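How Brass Gets Into Plastic

Look closely at things made of hard plastic and you may find a small gold-colored ring in one of them. The ring is brass. Brass is a metal made by mixing copper and zinc.

Why put metal in plastic? A screw can go straight into plastic, and for many things that works fine. But each time you take the screw out and put it back, it scrapes the plastic a little. After a while the hole gets too big and the screw slips.

A brass piece called an insert can fix this. Many inserts have grooves on the inside that match the grooves on a screw. The outside is bumpy so that it grips the plastic.

One way to put an insert in is with heat. A grown-up places it on the hole and presses down with a hot tool. The plastic around it gets soft. Brass needs far more heat than that to melt, so it stays hard and sinks in. When the plastic cools, the insert is stuck tight. 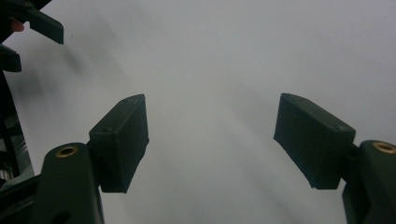
Brass rings set into dark green plastic, one on each side.

Brass doesn't rust the way iron does, but it can turn dull and brown over the years.

Try this: Look for brass at home. Check keys, door handles, and old lamps. A magnet won't stick to plain brass, so take one along.

Written by Wulan Pillai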